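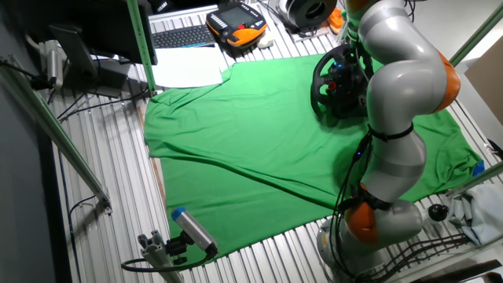 Good evening, everybody, and thank you to Kirsty Mowat for the introduction and for the tea, which I needed after the ferry. I want to talk tonight about dyeing wool with plants, and mostly about green, the colour that gave me the most trouble in all my years at Flasholm. You would think green would be the easy one, with so much of it growing outside the door! But boil up a pot of grass and you get a sort of tired beige. A bright green like the one in that big cloth, spread out with its few soft wrinkles, is very hard to get from a hedgerow, and my grandmother would have walked a long way to see it.

(Pause. Pass round the first basket of skeins.)

So the old dyers did it in two goes. Yellow first, from weld if they could get it, and then a dip in the blue vat on top. My teacher, Kolbrún Overgaard, always weighed out 100 grams of dry weld to 100 grams of wool, and she was very firm about it. I was less firm, and I have a cardigan at home the colour of pea soup - do ask me about it afterwards.
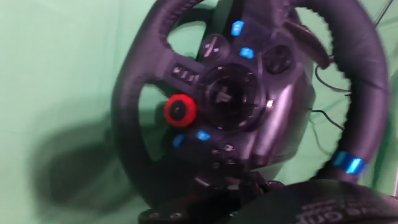 Now, the blue vat wants patience. You lower the wool in slowly, you keep the air out, and you leave it alone, which I have never been good at. When it comes up it looks quite wrong for a moment, and then the air gets to it and the colour turns while you stand there. I must have seen that hundreds of times and I still call people in from the kitchen.

(Hold up the Kurker shawl. Mind the fringe.)

This one took 12 dips, all told, because I kept losing my nerve and stopping too pale. The yellow underneath will fade before the blue does, so please don't hang yours in a sunny window. You'll have seen old tapestries where the trees have gone blue, and that's the reason.

(Questions, then raffle. Kirsty has the tickets.)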